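The open day went well, and that worries me
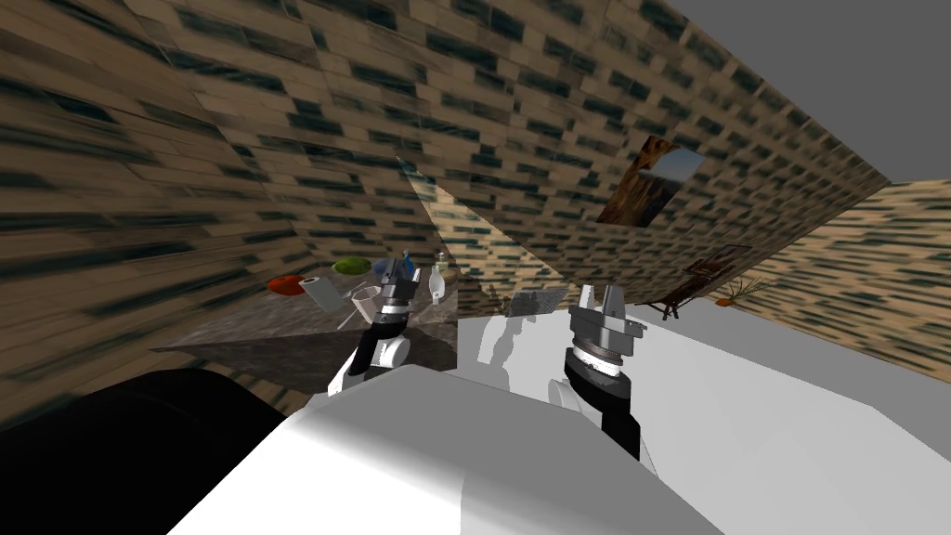
Lurnar held its open day on 17/10/2025 at its building outside Greltetholm, and I went because I had been told twice that household robots were nearly ready and I wanted to hear it from the people selling them. Most of the first hour was spent in front of a screen. The company trains its two-armed machine in a simulated kitchen before it lets the real one near a plate, and the simulation is a tidy place: brick walls, a picture hung up, a potted plant, a red bowl and a white cup waiting on a dark marble counter. I have never had a kitchen that looked like that on a Friday. Mine has a wet sponge in it, and mail.

The presenter told us the software had finished 98 percent of its practice tasks. People nodded. I asked what counted as a task and was told that it meant picking up an item and setting it down inside a target area. Fine. Does a cup set down hard enough to chip count as a success? It does, because cups in the simulation don't chip. Nothing in there is greasy either, unless somebody programs grease, and so far they haven't.

I don't say this to be mean. Practicing in software is cheap and I can see why they do it. You can run 3000 attempts overnight and sweep up nothing in the morning. My complaint is with the way the number gets carried out of that room and used in the next one, where the brochures are.

The next room had the physical robot. It was asked to move a bowl from a counter to a shelf and it did so, slowly, on the second try. The crowd clapped. Then a man near me asked if it could do the same with the bowl half full of soup, and we were moved along to the coffee.

Over coffee there was talk of Zasesov, a care home chain that has signed up for a trial, with 11 machines to start. This is where I stopped enjoying myself. An engineer who shrugs off a dropped bowl in a lab is doing the job properly. A resident who is 86 and waiting for lunch has a different view of dropped bowls, and I couldn't find anyone at Lurnar who had asked one.

Muñoz, the smaller outfit across town, ran a demonstration last spring that was a mess by comparison. Their robot knocked over a jug and they left the puddle there while they talked about why. I learned more in those ten minutes than in a whole afternoon of smooth slides - and I trusted them more on the way home.

If Lurnar does this again next October, I'd like them to let visitors bring the dishes.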